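Ce site utilise des cookies pour mesurer son audience. En poursuivant votre navigation, vous acceptez leur utilisation. Accepter - Refuser - En savoir plus

« Une coiffeuse, ça se vide avant de se ranger »

Mirjam Jacobs a vendu du linge de maison pendant onze ans avant de se mettre à son compte. Elle aide aujourd'hui des particuliers à remettre en ordre leur chambre, leur entrée, parfois un garage. Les coiffeuses sont devenues une bonne part de son travail, depuis qu'elles reviennent dans les petites chambres.

« Les gens en achètent une pour se maquiller assis, explique-t-elle. Trois mois plus tard, ils se maquillent debout dans la salle de bains parce qu'il n'y a plus de place sur le plateau. » On y trouve des chargeurs, du courrier, des bijoux emmêlés, des échantillons. Chez une cliente de Wernlow, elle a sorti d'un seul tiroir 202 élastiques à cheveux. « Elle voulait savoir combien il y en avait, alors on les a comptés. Elle en a gardé une trentaine. »

Sa méthode est simple. Elle étale une serviette sur le lit et y pose tout ce que contient le meuble, tiroirs compris. Les produits ouverts depuis trop longtemps partent en premier. Le reste est trié selon la fréquence d'usage : tous les jours, de temps en temps, jamais. Seule la première catégorie a droit au plateau.

« Je demande aux gens de s'asseoir et de tendre la main, dit-elle. Ce qu'ils prennent en premier va du côté de cette main. Si vous êtes gauchère et que vos pinceaux sont à droite, vous allez les poser n'importe où. »

Elle se méfie des organisateurs à compartiments, qu'elle juge trop grands pour la plupart des plateaux. Un petit pot ouvert lui suffit. Elle le choisit bas et assez lourd pour ne pas basculer quand on y remet un crayon sans regarder.

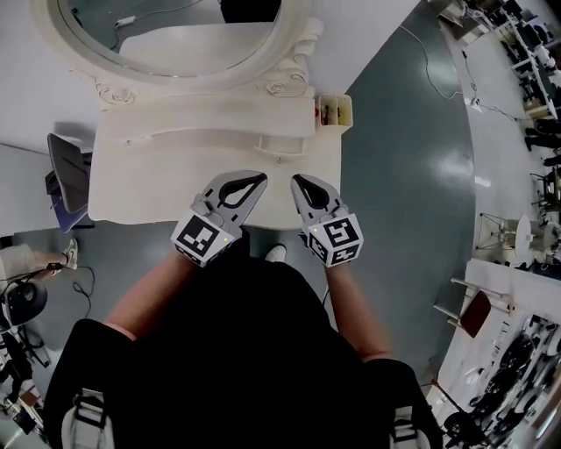
Une coiffeuse blanche à miroir rond, avec un petit pot ouvert à droite du plateau.

Les meubles à décor sculpté demandent un peu plus d'entretien. La poussière et la poudre se logent dans les creux des fleurs, surtout au bas du cadre. Mirjam Jacobs y passe un pinceau sec à poils souples, puis un chiffon à peine humide. Pour le miroir, elle pulvérise le produit sur le chiffon - jamais sur la glace, où il coulerait derrière le cadre.

Reste la question du prix. Elle a vu des coiffeuses d'occasion à 400 euros et une autre, restaurée, à 1 567 euros. « La plus chère avait un tiroir qui coinçait. Avant d'acheter, ouvrez-le, et regardez s'il est assez profond pour un flacon couché. »

La sienne, achetée dans un dépôt-vente, n'a pas de tiroir du tout. Elle y pose une brosse, une crème et ses lunettes. « Et ma tasse, le matin. Il y a une marque ronde que je n'ai jamais réussi à enlever. »

À lire aussi
Nokuthula Van Wyk : vivre avec une seule armoire
Nettoyer un miroir ancien sans l'abîmer
Roos Timmermans repeint les meubles des autres
Trier ses bijoux en novembre, avant les fêtes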